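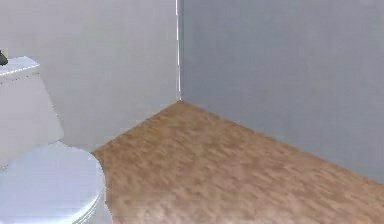 Luswood, September

Hi all,

Replying to Vija's message, which I've quoted at the bottom for people who joined the list over the summer. I have the match report, the money, and answers to her questions in the order she asked them.

The charity game finished Prernato 2, Alarov 7. It was closer than that for most of the first half. Prernato scored first from a corner that the Alarov keeper came for and didn't reach, and they held the lead until just before the break, when Alarov equalized with a low shot from the edge of the area. After halftime Prernato switched to three at the back to get everyone on the field, and the gaps on the left were too big. Alarov scored four in the next twenty minutes. Prernato got one back from the penalty spot after a handball, and Alarov added two more near the end, the second of them a free kick that took a deflection off the wall.

No red cards. One yellow, for dissent, and the player has already apologized to the referee. One ankle, not broken. He expects to miss two league games.

The total raised is $3,930. That is gate money, the raffle, and the food table, after paying for the field and the referee. It does not include online donations, which stay open until the end of the month. All of it goes to the youth equipment fund as agreed. I'd like to order the small goals first, and then spend whatever is left on balls and bibs.

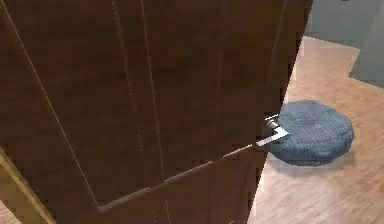
Brown wooden door, partly open.

On Vija's questions:

**Rolling substitutions.** Yes, we allowed them, and both captains agreed before kickoff. The mistake was letting players come on from anywhere along the touchline. Twice the referee had to stop play to count heads. Next time everyone enters at the halfway line, after the outgoing player is off the field. I'll put that in the sheet that goes to captains.

**Squad size.** Alarov brought 18 and Prernato brought 12, so one side was fresh for the last half hour and the other wasn't. I don't want to turn people away from a charity game, but I think we should even the squads up on the day. If one team is short, the other lends players. Alarov offered to do this at halftime and Prernato said they were fine, which I suspect they regretted.

**Kickoff time.** We started at 2:20 instead of 2:00 because the line for tickets was still out to the road. Two people taking money was not enough. A second table by the side gate would fix it.

**The trophy.** Alarov has it until next year. It needs a new plate on the base, as there is no room left for engraving on the old one. If anyone knows an engraver who works on small jobs, send me the details off list.

**Next year's opponents.** Phùng have asked to play. They have a full squad and their own kit, and they say they can bring a lot of supporters. We could run three short games with each team playing the other two, thirty minutes each, one referee for all of it. I would rather do that than drop one of the current teams. Please reply on the list with a yes or no before the end of September so I can give them an answer.

A few leftovers. The corner flags are in my garage. One gray hooded sweatshirt, adult medium, was left on the Prernato bench. Three of the borrowed bibs haven't come back, numbers 4, 9, and 15, so please check your bags.

League training goes back to the usual time next week, 6:30 p.m., bottom field.

Rob

> Vija Lill wrote:
>
> Hello everyone,
>
> I was away for the game and have only heard bits of it. Can someone post the score and the amount raised?
>
> Some other things I'd like to see settled while people remember them. Did we use rolling subs, and did it work? Were the squads even? I also heard that kickoff was late. Who has the trophy, and is there space on it for this year? Last, has anyone talked to Phùng about next year? Their captain wrote to me in the spring and I said it would have to go to the list.
>
> I can run the line next season if we are short of people.
>
> Vija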